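Speaker notes – "The Small Inn and the Damp Guest"
Abla Harb, for the Plurthorpe innkeepers' evening, July

14 shares | 3 comments

SLIDE 1. OPENING

Wait for the chairs to stop scraping. Say hello. Say I ran a guesthouse with 9 rooms for longer than my knees wanted me to.

Ask for hands: who has had a review that mentioned the view? Who has had one that mentioned the bathroom? Leave the second lot of hands up a while so people can look at each other.

Read the Tuhiwai review. "Lovely hosts, beautiful breakfast, nowhere to put my toothbrush." Three stars. I have had years to get over it.

SLIDE 2. WHAT GUESTS DO IN THERE

They arrive with a bag and no plan for the bag. It goes on the floor, or on the toilet lid, which then has to be used. Give them a shelf at elbow height and half your complaints go away.

Hooks. Every bathroom I have ever stayed in has one hook, on the back of the door, and two guests. Tell the Nedholm story here (the man who hung his suit from the shower rail and then took a shower). Keep it short. Last time it ran long and I had to skip the plumbing.

SLIDE 3. TOWELS

Slow down, this is the part they came for.

I bought 125 white towels in my first year because a magazine told me white looked clean. White looks clean until someone takes off mascara with it. Colored towels forgive a good deal more. A guest who might pinch a white towel will also think twice about a pink one, as it won't match anything at home.

Terry cloth, medium weight. The very thick ones feel like money in the store and take until supper to dry. Wash them before the first guest. Go easy on the softener or they'll push water around instead of picking it up.

Put the bar where a hand can find it from the shower with soap in both eyes. Screw it into something solid. People lean on them. People will lean on anything. 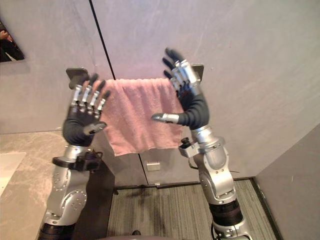
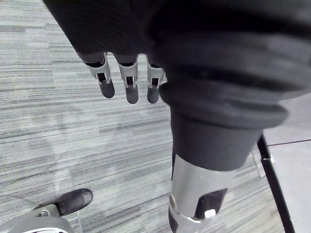 A pink terry towel on its bar against light grey, in the first one.

SLIDE 4. THE FAN

Nobody claps for a fan. Ask if anyone here has replaced a ceiling. Pause for the groan.

Run it after the shower as well as during. Mine were on a timer and the guests hated the timer, and I let them hate it. Clean the cover when you change the clocks. If the fan sounds like a small plane, the guest will switch it off and you will grow mushrooms.

SLIDE 5. MONEY

I spent 1000 on a mirror with a light in it for the best room at Skemura. Total number of guests who mentioned it: 2. One of them wanted to know how to turn it off.

What they did notice: hot water that came quickly, a bin with a lid, a spare roll they could see without opening a cupboard. None of that cost me a night's takings.

(If time is short, cut the mirror. If the man from the mirror place is in the room, definitely cut the mirror.)

SLIDE 6. QUESTIONS

Someone will ask about tiny bottles versus the pump on the wall. I like the pump. Someone else will then say guests put things in the pump. Let them talk it out – it fills ten minutes and I can drink my tea.

Handouts are by the door. Please take only one.

COMMENTS (3)

breakfast_at_eight: We changed to dark green towels after hearing this. Still lost four. Dark green must match everything.

Marge in the annex: What was the weight of the towels? You said medium but the supplier wants a number.

oldboiler: The mirror man was in the room. He was a good sport.

RELATED
Eggs for People Who Say They Don't Mind
Keys, Codes and the Guest Who Arrives at Midnight
What to Do About the Piano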